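Roadside and Convoy Safety Checklist, Vilano Road Section
Grumetti Touring Club, with comments
Completed by Omar Abu Hammour, May 30, 2020

Good morning all, and thank you for your patience with this one. I drove the section slowly, had a very decent coffee at Pallwood, then drove the whole thing again so I could look properly at the bits I'd rushed past. Items are marked OK, WATCH or FIX, same as last year, and my comments run on a bit as usual (sorry, Nassar branch, I know you like them short!).

1. Road surface, main carriageway: OK
Good firm bitumen the whole way and a pleasure to drive. I did note tyre scuffs on the lane where it meets the side road on the right, two dark patches beside the thick edge line. Worth a mention at the drivers' briefing so people ease off before they reach the corner.

2. Line marking: OK
Centre line and edge lines are easy to follow. The edge line thickens as you come up to the right-hand turn, and a curved line peels off it and takes you round the corner, so anyone turning has something to follow.

3. Junction and side roads: WATCH
There's a side road on the left as well as the broad one on the right, and newer drivers tend to fix on the right-hand one and forget the other altogether. Please have a look both ways even though we're on the priority road.

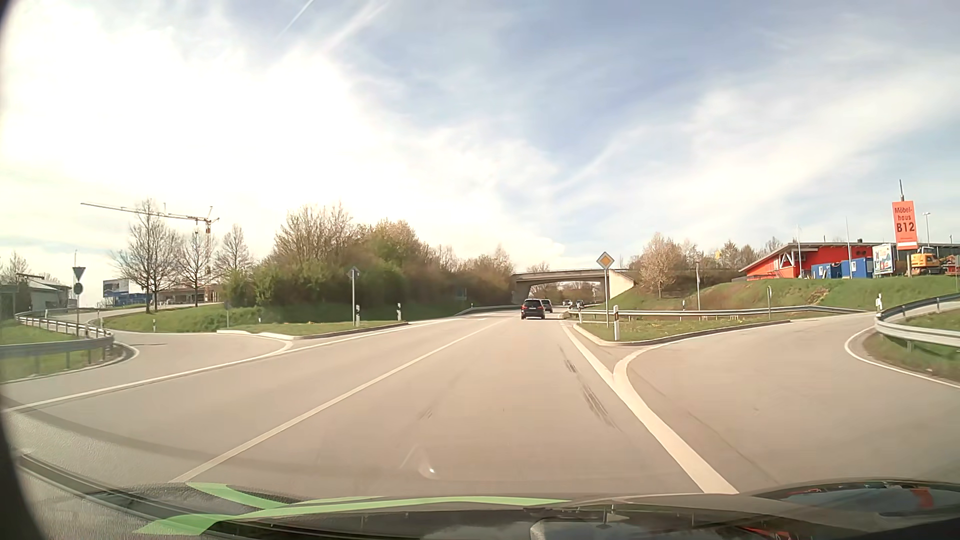
Being on the priority road is a comfort, but it doesn't stop someone pulling out in front of you, and I'd like everyone to cover the brake through here. When we do the September run we'll have the older vehicles along too, and some of those take their own sweet time to stop.

4. Signs and posts: OK
Priority diamond is up on its pole at the tip of the grassy island and easily read. Delineator posts are standing. The grass on the island is low, with little yellow flowers through it, and I'd be quite happy if it were left that way.

5. Overpass: WATCH
Nothing wrong with it, only that you go from bright sun into shade and back again. Sunnies on before you set off, please, and headlights on for the lot of us.

6. Following distance: FIX
My one real grumble. Our cars bunch up. They start out beautifully spaced from the car park and by the overpass they're sitting in each other's pockets. Two seconds is the bare minimum and I'd much rather see three. Pick a post, wait for the car in front to pass it, and count out loud if you have to. The kids love helping with that one.

7. Guardrails: OK
Rails on both sides where the road runs up between the bare woods. I've put down 528 metres for the longer run, measured on my second pass, and I'll check it again before I send the form in.

8. Shade on the road: WATCH
The trees throw thin streaky shadows over the left lane, and they're surprisingly good at hiding a pothole or a bit of fallen branch. Take it gently and keep your windscreen clean, inside as well as out. 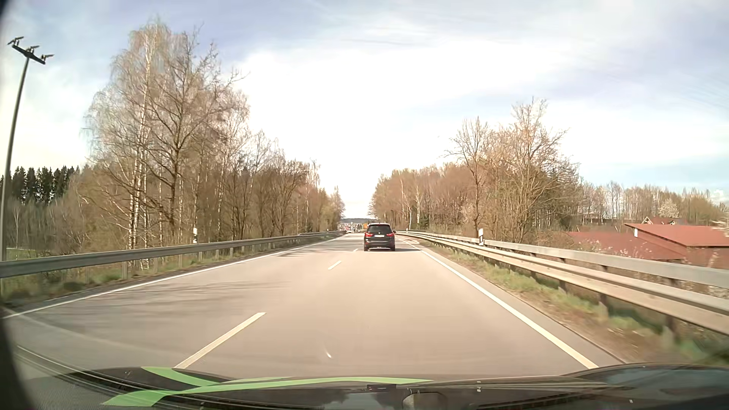

Nassar branch would like item 8 moved up to a FIX, on the grounds that two of their drivers clipped a branch along there last spring and neither saw it until it was under the wheels. They also ask whether the lead car could call debris over the radio. Fair point on both counts, and I've changed my copy. Lead car to call it, everyone else to repeat it back.

9. Vehicle check before departure: to be done on the day
Tyres including the spare, all lights, washers topped up, number plate clean enough to read, and mirrors set before you roll. Trailers get a second look from somebody other than the owner.

10. Paperwork: FIX
Three forms still to come in. Drop them at Pallwood or bring them along on the day, and bring a pen, as mine has gone walkabout again.

Next check is due the week before the September run.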